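Zutum Countertop Water Filter
Set-up Guide, section 2: First fill, flushing and daily use

Read section 1 first if the housing is still in the box. You need a cold water tap, a bucket or big bowl, a dry towel and a clean bottle. Takes one evening, mostly waiting.

2.1 Before you start

1. Check the parts. Housing, lid, filter block, two hoses (one clear, one gray), tap adapter, spare washer in the small bag.
2. Don't peel the sticker off the base. Serial number is on it, you will want it for Surnel parts orders.
3. Wash your hands. Rinse the housing and lid with cold water. No soap inside.
4. Put the housing on a level surface. Leave room behind for the hoses to curve. A kinked hose = slow flow, most common complaint we get.

Caution: cold water only. Hot water ruins the block and is not covered by the warranty.

2.2 Fitting the block

1. Take the block out of its wrapper. Hold it by the plastic ends, not the white part.
2. Stand it in a bowl of cold water for 11 minutes. Small bubbles are normal.
3. Drop it in the housing, arrow up.
4. Turn clockwise until it stops. Hand tight. No wrench.
5. Check the washer is sitting flat in the lid groove, then screw the lid on.

Note: if the lid wont seat, the washer is twisted. Take it out, wet it, try again.

2.3 Flushing

1. Screw the adapter to the tap. Gray hose to IN, clear hose to OUT.
2. Run the clear hose into the bucket.
3. Open the tap a quarter turn. Slowly – a sudden rush can push dust through the block.
4. Let it run until the bucket is full. Water may be gray or cloudy to begin with. Tip it on the plants or down the drain. Do not drink it.
5. Fill and empty the bucket once more. Still cloudy, do a third.
6. Close the tap, look under the housing. Dry? Go on. Drips? See 2.6.

2.4 Filling bottles

1. Rinse the bottle and cap.
2. Put the end of the clear hose just inside the neck. Not right down in the water.
3. Fill to a finger below the cap, close the tap, wait for the hose to stop dripping.
4. Cap on tight. Wipe the outside.
5. Tilt the bottle over a towel to test the cap before it goes in a bag.

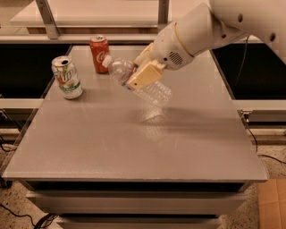 Clear plastic bottle with screw cap, tilted.

Single-use bottles are OK for a day or two. After that change to something with a wide neck you can get a brush into. Thin ones crease, and creases are hard to clean.

Filtered water has less chlorine in it so it does not keep as long as tap water. Refrigerate and use within 2 days. Do not leave bottles in a hot car or on a sunny windowsill.

Caution: the filter improves taste and takes out grit. It does NOT make unsafe water safe. If there is a boil notice in your area, follow it, filter or no filter.

2.5 When to change the block

Block is rated for 3000 liters. Nobody is going to measure that, so go by whichever comes first:

– flow drops to a trickle with the tap fully open
– taste of chlorine comes back
– the date wheel on the lid reaches your mark

Set the wheel when you fit a new block. Fitted in September, point the wheel at March. Order part 1276 (standard block). The Howlader block looks the same but is shorter and will let water past, don't use it.

After any change of block, repeat 2.2 and 2.3 in full. Yes, all the flushing.

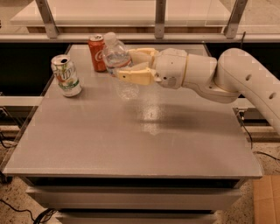 Troubleshooting

2.6 Leaks and slow flow

Drip at the lid. Close tap, open lid, check washer, hand tighten. Use the spare washer if the old one is flat or nicked.

Drip at the tap adapter. Usually thread tape missing. Three turns, clockwise, refit.

Slow flow from new. Hose kinked, or the block was not soaked. Straighten the hose first, its quicker.

Slow flow after a few weeks. Unscrew the adapter and rinse the mesh screen. Old pipes shed a lot of grit.

White specks in the bottle. Limescale, harmless. Soak the bottle in half vinegar, half water, rinse well.

Musty smell. Water has been standing. Run one bucket through. If you have been away more than a couple of weeks, fit a new block.

Water comes out warm. Run the cold tap by itself for a minute, then reconnect.

Note: Arerau taps with a pull-out spray head do not take the standard adapter. Ask for the side-entry one before you force anything.

Section 3 covers wall mounting.

Guide revised March 1, 2022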